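Two grippers, one paper cup
22 Apr 2019
Posted by Onyekachi Akande

I spent most of the past two weeks deciding which finger set to leave on the arms. We have two sets in the drawer. One is the Garkelska, which is stiff and has flat faces. The other is from Tijani, a little softer, with a shallow groove down the middle of each finger. Adaeze prefers the first and I prefer the second, so we agreed to run them both on the same jobs and write down the numbers.

The jobs were simple ones. Pick up a lidded paper cup and put it down in a marked spot. Nudge the lid without knocking the cup over. Put a thin rod into the hole in the lid and take it out again. The rod job is the hard one. The hole is small, the rod bends, and a few millimeters of error at the wrist turns into a lot more at the far end.

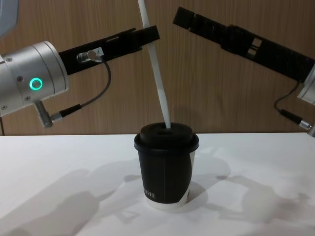
What we ran

We did 300 tries per finger set on the pick and place, split between the left and right arms. The rod job got 231 tries in total, fewer than we wanted. Hadiza needed the table for her own work and we had to stop. With warm-up runs and the ones we threw out for bad logging, the controller counted 1,073 cycles.

Grip force stayed at 35 percent the whole time. Higher than that and the Garkelska fingers creased the cup wall. Lower, and the Tijani set let the cup slide when the arm sped up.

On pick and place I could not find a difference worth arguing over. Both sets dropped the cup now and then, nearly always at the start of a session before we had redone the zero position. On the rod the grooved fingers were better. The rod settles into the groove and stays pointed the same way. With the flat ones it rolls a little as they close, and you have to go back and correct for it. 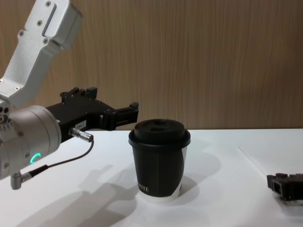
Cables were the other thing I wanted to write about. Each gripper gets its power and signal through one short lead from the wrist, and the length of that lead matters more than I expected. On the left arm the black cable makes a loop between the plug on the gripper body and the connector under the wrist. A loop like that gives the wrist room to turn, but it also hangs where it can catch on things when the arm works low. I tried a shorter one from Plutdale and it pulled tight at full rotation, so the longer one went back on. Adebayo thinks a clip halfway along would fix it. I have ordered a bag of them.

For now the Tijani fingers are staying on both arms. Adaeze wants another round with a heavier cup before she agrees, and I still owe her the log files from the second week.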